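Three weeks ago I started the trial of Lastmont, the simulation kit for people who build small delivery robots and drones. I promised some of you a review, so I will write it in pieces as I go. I paid for my own licence after the trial, nobody sent me anything.

1/ What you get: a simulator, a set of ready city maps, and a bridge to your own control code. My robot is a six-wheeled thing for carrying parcels, so I care about pavements, kerbs and people. I don't care so much about motorways.

2/ The licence is 489 euros for one seat, one year. The map pack I use is called Pirley and it is included. The second pack, Iltevel, costs 114 extra and I did not buy it yet.

3/ Installation took me one evening. The guide is clear until the page about graphics drivers, then it becomes very short. If you get a black window at first start, delete the cache folder and start again. This is in the forum but not in the guide.

4/ My test place in Pirley is the square near the park. I put the robot's start point on the pavement, facing the mailbox, and I let it look for the road edge. 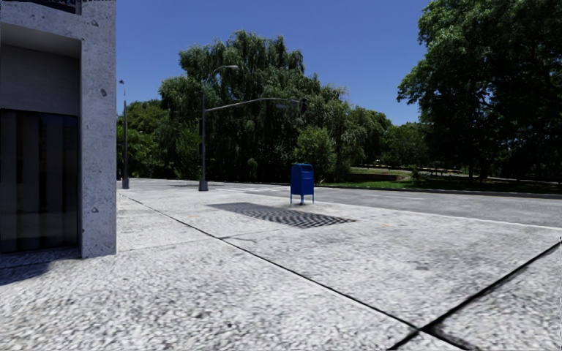
GROUND AND SURFACES

5/ The texture of the concrete is good from far and a bit smeared when it is close to the lens. For my edge detector this matters. The joints between the slabs are dark and straight, and my code took the long diagonal one for a kerb. It is my fault, not Lastmont's, but a real pavement would also teach me this, so I am glad I learned it on the sofa.

6/ You can change friction for each surface, but only from a text file. There is a slider for it in the menu and the slider does nothing in my version. I wrote to support in July and they answered the same afternoon that it is known.

7/ Kerb height is a true step in the physics, I checked with the wheel contact log. In the cheaper tool I had before (Wuyts, the old edition) the kerb was only painted, and the robot drove through it like through butter.

8/ Now sensors. You can have colour, depth and segmentation at the same time. On my machine with three cameras I get 16 frames per second, with one camera it is comfortable. The lidar is more heavy than I expected — switch off the option for reflections, you will not miss it.

9/ Time of day is one number in the settings. I ran most tests in clear weather with strong sun, because then the shadows are the hardest for my detector. Please don't do as I did and test only one hour of the day for a week. When I changed to evening, half of my thresholds were wrong. 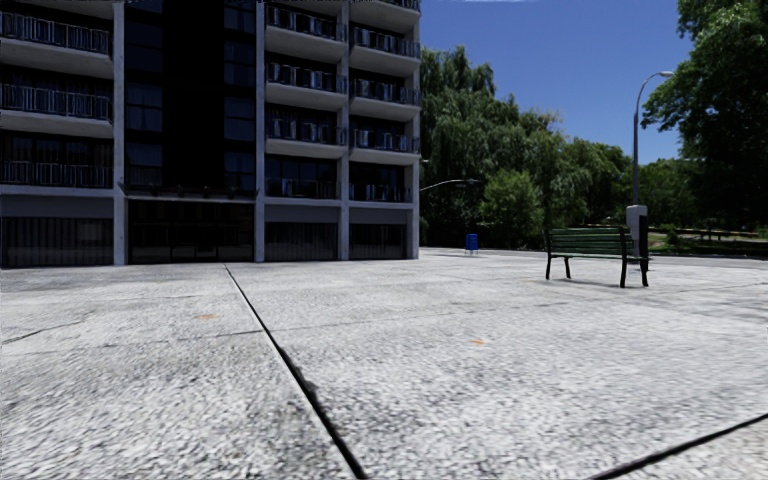 10/ Back to the bridge, where I spent most of the time. It speaks with Python and C++. The Python side is pleasant. You ask for a frame, you get a frame, you send wheel speeds. The C++ side has examples which did not compile for me before I changed two lines, and I am still not sure that I changed the right ones.

11/ Recording: each run is saved in one folder with pictures, poses and a settings file. I have now 412 runs. Playing back a run gives the same robot path every time if you fix the seed. The pedestrians are not included in the seed. I asked support if this will change and they said "planned", without a month.

12/ One small complaint more. The spawn points have only numbers, no names and no preview. You type a number, you wait for loading, and you find yourself on a roof. I keep a paper list next to the keyboard.

13/ Pedestrians were the reason I chose Lastmont, so I tested them the longest. They follow their own routes and you set the density with one value.

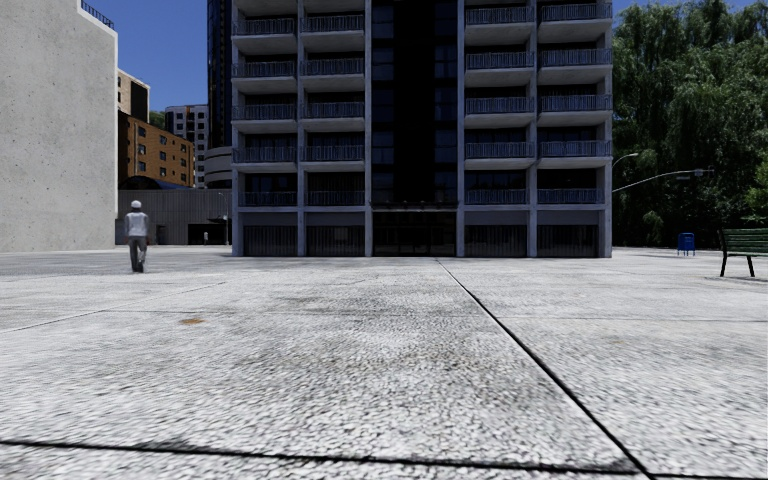 14/ I keep the density low when I work on person detection, as I want to check each miss by eye. Big open squares are useful for this. On this one there is a person in a white cap near the concrete wall, and a second one very far back who is only a few pixels, in light clothes next to a dark opening. My detector takes the near one without trouble and loses the far one in most runs. For a slow parcel robot the far one is not urgent, but I would like to see him earlier.

15/ What I miss: children, dogs, people with umbrellas. Everybody in the Pirley pack is an adult who walks alone. For a robot on the pavement it is a real gap. Iltevel should have groups, according to its page. If somebody here has bought it, please write me how it is.

16/ Would I pay again? For the bridge and the repeatable runs, yes. If you only want nice pictures for a presentation, 489 is too much and a free tool will do. Students should ask for the school price, it is not on the website but it exists.

17/ Next I will try to bring my own map, a street with cobblestones. The import page of the guide has four lines, so it can take a while. I will add it under this post when I have something to show.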